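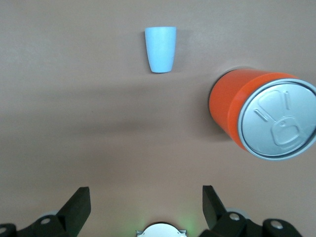
Visit to the Prallska refill works

Prallska opened its toner works to dealers and repair shops in June. We look after 46 office printers for local firms and buy most of our refilled cartridges from them, so two of us went along. Doors opened at 9.30 am and parking was free.

The tour starts in the sorting hall. Empties come in by the pallet and are split by maker and model. Anything with a cracked shell goes to scrap. The rest are opened, cleaned out with air and fitted with a new blade and drum. The filling line was running the Perrin 40 cartridge while we were there. It is noisy and you have to wear ear plugs.

After filling, a sample from each batch goes to the test room, where 14 mono lasers print the same grey page over and over. The staff look for banding and loose toner. I asked about the faded left edge we had been getting on the Gomby machines. They put it down to a worn blade in an older batch and said to send those back for credit.

Upstairs, Jitetero had a stand with its new desktop laser. It has 512 MB of memory and a front door that opens far enough to reach the fuser without taking the side panel off. Print speed seemed fine on plain text, slower on labels. No price yet.

Lunch was sandwiches. The afternoon talk on waste toner rules ran over and we left before the end. The slides are meant to go on the dealer page.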